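Notebook, Callgate bench, September, 3 p.m.

Paper handling again. Question from Lullenness: can the Vondiveck arm take over flat desk chores this year? Working answer is no for single sheets, maybe for card. Hand-held grippers, both sides, green sheet on the white table.
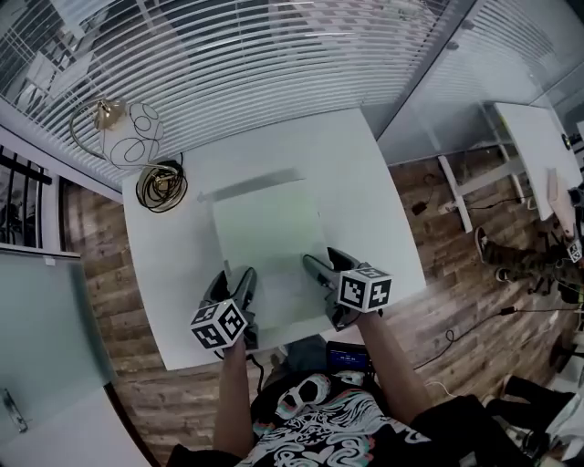
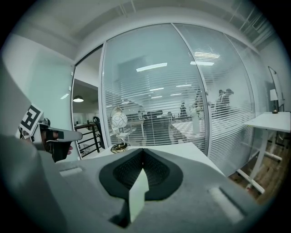
Edge pickup is still the weak step. A person slides a nail under the corner; the jaws need an overhang or a buckle. Policy trained on 2635 demos gets 81 percent on card, 15 on single sheets. Rüegg tips no better than stock.

To do: retry with sheet overhanging table edge. Log jaw width at contact. Leave folding out until pickup passes 3 runs in a row.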